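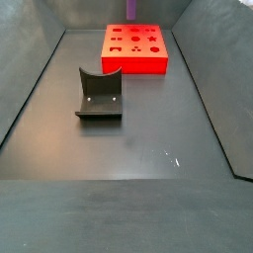
How to get grandpa's toys down to one shelf before the move?

smallkitchen5

Moving in November from a house in Drurnel to a 3 room apartment. Years of kids' toys in the hall closet, two kids, one still little. I want to keep one shelf of it, that's it. Every time I start sorting I end up on the floor reading old board books and nothing gets decided.

Also half the puzzles have pieces missing. Do you toss those or does someone take them? The thrift store on Galis Street said no to anything incomplete. And do you let the kids help or do it while they're asleep? My mother in law says let them help, but she isn't the one who has to carry the boxes.

Movers are Říha, they charge by the box, so every box is money. 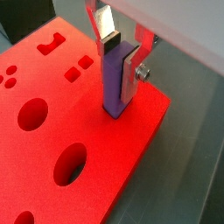
Marek Halás

Do it at night, kids asleep, one box at a time. Not the whole closet. Pull a box, keep pile, go pile, done, tape the go box shut so you dont look again. The youngest one's favorites stay no matter what.

Incomplete puzzles - recycling if cardboard. Wood ones try a preschool, ours took the loose pieces for crafts. Call first.

We got ours down to 5 boxes that way, took a week of evenings. Kids asked for one stuffed rabbit and that was it.

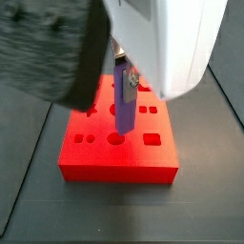 Red shape block, round hole in the nearest row

tulipfarm274

Disagree on the night thing. My oldest noticed and was mad for a month. Let them pick ten things each, they take it pretty seriously. Board books I'd keep, they're thin and you will want them.

hallwaycat

just rent a storage unit

smallkitchen5

No storage unit, we'd never go back for it. Going to try the ten things idea with the big one and do the rest after bedtime. Preschool near us wants the wood peices, so thanks for that. Still stuck on the board books.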